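4.2 Gripper Synchronization

The two arms are driven by separate controllers, and their clocks drift apart during long runs. Filtum, our coordination layer, stamps each gripper command with a shared time and holds it until both controllers confirm that they are ready. If either one stays silent for 60 ms, the command is dropped and the planner is asked for a new one. 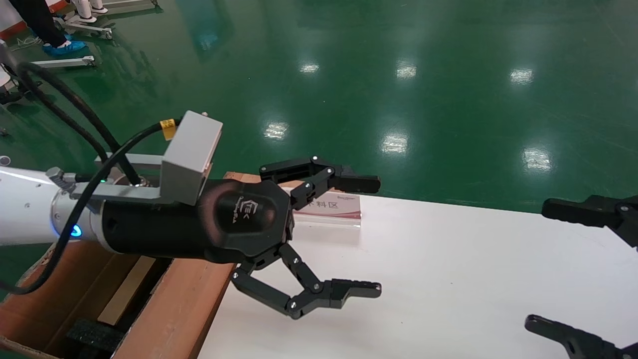 Figure 3. Two grippers at the worktable, the nearer one with its fingers open above the white tabletop.

We compared Filtum with direct command forwarding over 1000 paired closing commands. Direct forwarding produced 14 commands in which one gripper started late enough to shift the part; Filtum produced none. The cost is a longer wait before motion -- almost 370 ms in the worst case. The planner described in Section 3 already allows for this wait, and no change to its settings was needed.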